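Speaker notes: Fiscal rules and who sets them
Reijo Niskanen
Session 13, Pralville

Slide 1. Title
Introduce the topic. The talk covers rules that limit what a government may borrow. It leaves monetary policy out except where the two meet. Slides will be shared afterwards.

Slide 2. What a fiscal rule is
A fiscal rule is a standing limit on a budget total. Four kinds are in common use: a limit on the debt ratio, a limit on the yearly deficit, a limit on spending growth, and a limit on revenue. Most countries that have rules use more than one. Note that a rule can sit in ordinary law, in a coalition agreement or in the constitution, and that the legal level affects how hard it is to change. It says little about how often it is obeyed.

Slide 3. The case for
Governments face elections every few years and bonds run for much longer. The cost of borrowing falls partly on people who cannot vote yet. A rule gives the finance minister something to point to when other ministers ask for money. Don't spend more than a minute here, most of the room knows this.

Slide 4. The case against
Rules written in good years bind in bad ones. A deficit limit with no allowance for the cycle makes a government cut spending when tax receipts fall, and the cuts then reduce receipts further. Capital spending is usually cut first. Maintenance can be put off for years before it shows up in any published figure.

Slide 5. Worked case
Use the stylised budget from the handout. Revenue is 1000 and spending is 1000, so the budget is balanced. Receipts drop by 13. Under a strict balance rule, spending must fall by 13 in the same year. Under a structural rule the drop is judged to be cyclical and no cut is needed. Under a spending rule the drop doesn't enter the test at all. Pause here and let people check the arithmetic. Opening debt is 2585, and the second row of the table carries it forward.

Slide 6. The measurement problem
The structural balance depends on the output gap, and the output gap is not observed. Estimates are revised, often by more than the margin the rule allows. A budget can pass in spring and fail on revised data two years later. Vasilakis makes this point in the paper on the reading list and proposes testing compliance on the estimate available at the time of the vote. My view is that this is right, but it puts a lot of weight on whoever produces the estimate.

Slide 7. Who produces the estimate
Compare the two models from the reading list.
Closinska model: the forecast is made inside the finance ministry and checked by an outside body.
Zovitz model: the outside body makes the forecast and the ministry must use it.
The second is cleaner on paper. It needs its own staff, its own access to tax data and a budget the ministry cannot cut. If any of those is missing, the first model works better.

Slide 8. Escape clauses
Every rule needs one. Three questions to put to any draft: who triggers it, how long it lasts, and what path leads back. The third is left blank more often than the others. A clause with no return path amounts to suspension.

Slide 9. Looking to 2035
Pension and health costs rise under every projection on the slide. A debt rule that looks loose now will bind by 2035 without a change in policy. Argue for setting the review date in the law itself, and for holding the review in the first half of a parliament.

Slide 10. Questions
Expected: why not leave it to the bond market? Answer: market pricing reacts late and then sharply, see slide 4. Expected: does the rule need a penalty? Answer: publication and a formal reply from the minister do most of the work.
Stop by 4.30 pm. The room is needed.
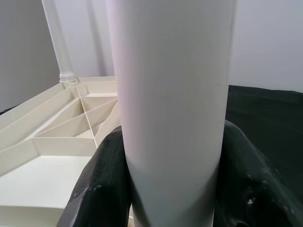
Gripper fingers on a light grey cylinder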